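I've been using the Goltden wipe-clean tablecloth since November, and I have enough opinions on it now to bore my friends, so I'm putting them here instead.

First, the reason I bought it. My kitchen table gets everything. Breakfast, mail, snacks, homework, the odd flat tire from my son's scooter (don't ask). I used to own a nice cotton cloth and I washed it so often that it went see-through at the corners. Then Paula Sandu, who lives downstairs and has the same table I do, got one of these and wouldn't stop talking about it. I went home and ordered mine that night!

I picked the turquoise with the big white flowers. There were quieter choices, a gray check and something called "oatmeal," but my kitchen is all white counter and steel fridge and it needed cheering up. I was a little worried it would be too loud. It is loud. I love it. When I come in at six in the morning, half asleep, it's the first thing I see and it does me good.

Now for the wiping, because that's the whole point of the thing. Coffee comes right off with a damp cloth, even if you leave it through a long phone call. Same with jam. Tomato sauce left a faint orange ring once when I forgot it overnight, and that took dish soap and a second try, but it went. Ballpoint pen is another story. I have a small blue line near one end that I've been scrubbing at for weeks and I think we're stuck with each other. Paula swears by a melamine sponge for that, but I tried one on the underside of a corner first and it dulled the finish, so I'm leaving the pen where it is.

Crumbs are the other big one for me. We're a snacking house. There's always a pastry or a candy going, or somebody peeling an orange and leaving the evidence behind.

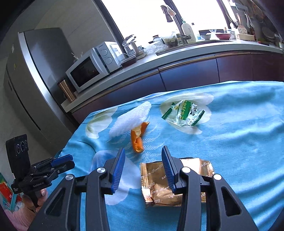

With the old cloth, all of that meant carrying it to the back door and shaking it out over the step. With this one I pick up the wrappers and peels, sweep the rest into my hand with the side of a card, wipe once, and I'm done before the kettle boils. Orange juice gets sticky if you let it dry, so I do go over those spots with warm water. No stains from it so far, though, and we go through a lot of oranges.

One thing I didn't expect is how much the pattern hides. Those white petals are big, and a bit of sugar or flour on them just disappears. That's great when people drop by. It's less great when you put your elbow down in it. I've learned to run my hand over the table before I sit down with anything I want to keep clean.

The things I don't like? The smell, for a start. It came folded up tight in a bag, and when I opened it there was that new-shower-curtain smell, pretty strong. I hung it over the railing for two days and after that it was fine. The fold lines hung around a lot longer. The leaflet says they'll drop out on their own, and they did, mostly, but it took about 12 days and a stack of heavy books. One crease down the middle is still there if you look for it from the window side.

It also slides. My table is pretty smooth and if someone leans on the edge getting up, the whole cloth shifts an inch. I bought a set of Pumeck clips to hold it, the plain metal ones, and they do the job, although I've caught my sweater on them more than once. If I were doing it again I'd get a thin felt liner to go underneath.

And be careful with heat. The leaflet says no hot pans, and I believe it. I keep a cork mat by the stove and anything fresh off the burner goes on that.

I did look at the Cillier one before I ordered. It's thicker and has a soft backing, and it feels nicer when you touch it in the store, but it only came in plain colors and cost a good bit more. Paula's sister has it and says it doesn't slide at all. So if you don't care about flowers, maybe go try that one first.

Sizing tip: measure your table and then add the drop on both sides, and don't forget that you can trim this stuff with regular scissors. Mine came too long, and I cut it straight across with no hem. It hasn't frayed or curled. The leftover strip is lining the shelf under the sink now.

Would I buy it again? Yes, in the same color, and I'd hide the ballpoints first. I'm already eyeing a second one for the patio table, probably the lemon print, if they still have it by spring.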